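Erst das Kabel, dann der Rest

Ich schreib das jetzt runter, bevor der Ärger verraucht ist. Halb elf abends, Zelle 4 steht wieder, und morgen um sieben will jemand wissen warum. Kann ich sagen. Zugentlastung. Wie beim letzten Mal, wie beim Mal davor.

Meine Meinung, und die vertrete ich seit Hallmont auch laut: Wir pflegen an unseren Zellen die falschen Teile. Die Getriebe kriegen Fett nach Plan. Die Steuerung kriegt Updates, ob sie will oder nicht. Die Schienen werden abgewischt, sogar ordentlich, mit dem richtigen Tuch. Und das Kabel vom Greifer, das bei jeder einzelnen Bewegung mitgebogen wird, hat keine Zeile im Wartungsblatt. Keine einzige. Steht halt nicht drin, also guckt keiner.

Im Juli hab ich angefangen mitzuschreiben. 34 Stillstände an zwei Handgreifern, alle in ein Heft, Kugelschreiber, fertig. Motor defekt: zwei. Backen verschlissen: ein paar, das ist normal, dafür sind sie da. Der grosse Haufen war Stecker und Leitung, also Wackler, abgeknickte Ader, Stecker halb raus. Keine schöne Statistik, ich weiss. Aber mehr als das, was bei Bralham im Lastenheft stand, da kam das Wort Kabel nur bei den Lieferbedingungen vor.

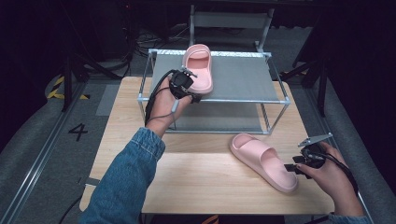
Handgeführte Greifer sind für die Leitung schlimmer als jeder Arm. Ein Arm fährt seine Bahn, die Schleppkette ist ausgelegt, Biegeradius steht im Datenblatt, gut. Ein Mensch fährt keine Bahn. Der hebt die linke Hand ans obere Fach, an die Ferse von der Sandale, die rechte bleibt unten auf dem Tisch bei der zweiten, und das schwarze Kabel macht links einen Bogen über Handrücken und Handgelenk, während rechts das andere nach rechts weggeht. Zwei Hände, zwei völlig verschiedene Kabelwege. Bei der nächsten Aufgabe wieder andere. Wer dafür eine feste Kabellänge vorgibt und meint, damit ist es erledigt, der hat noch keine Schicht mitgemacht.

Einwand, den ich ständig höre: Dann nehmt doch Funk. Ja. Haben wir bei Aguiar probiert. Dann hast du Akkus, und Akkus muss auch einer pflegen, und das Gewicht sitzt genau da, wo die Hand nach einer Stunde müde wird. Ich bin nicht gegen Funk, ich bin dagegen, ein Problem wegzukaufen, das man mit Klettband und zehn Minuten am Morgen in den Griff kriegt.

Zweiter Einwand, der ist besser: zu viel Kontrolle kostet Laufzeit. Stimmt. Die Prüfung kostet morgens Zeit, und an manchen Tagen findet man nichts und kommt sich blöd vor. Trotzdem. Ein Wackler, der mitten in der Aufnahme kommt, macht nicht nur den einen Durchgang kaputt, sondern man weiss hinterher nicht, welche davor schon schlecht waren. Durchgang 2119 war so einer. Den halben Nachmittag rückwärts gesucht, am Ende alles seit der Mittagspause weggeschmissen.

Was ich mache, falls es wer wissen will:

Stecker ziehen, reingucken, wieder rein. Jeden Morgen, beide Seiten.
Leitung einmal durch die Finger laufen lassen, dabei die Backen auf und zu. Signal anschauen.
Schlaufe am Handgelenk so gross lassen, dass sich die Hand ganz drehen kann ohne Zug. Nicht grösser, sonst bleibt sie irgendwo hängen.
Was auf dem Boden liegt, an den Rand. Auch wenn es da gestern schon lag.
Getauschte Leitung ins Heft, mit Seite, links oder rechts.

Die Seite ist wichtig, links geht bei uns schneller kaputt. Warum weiss ich noch nicht, hab einen Verdacht mit der Regalhöhe, aber das ist nur ein Verdacht.

Und bitte den Ersatz an die Zelle hängen, nicht ins Lager. Bei Avis lag die Ersatzleitung in Regal 73, abgeschlossen, Schlüssel in der Frühschicht. So wird aus einem Tausch von fünf Minuten eine Nacht stillstand.

Ich geh jetzt löten. Wartungsblatt ändere ich selber, die Zeile fürs Kabel kommt ganz nach oben, und wer sie wieder rauslöscht soll sich bei mir melden.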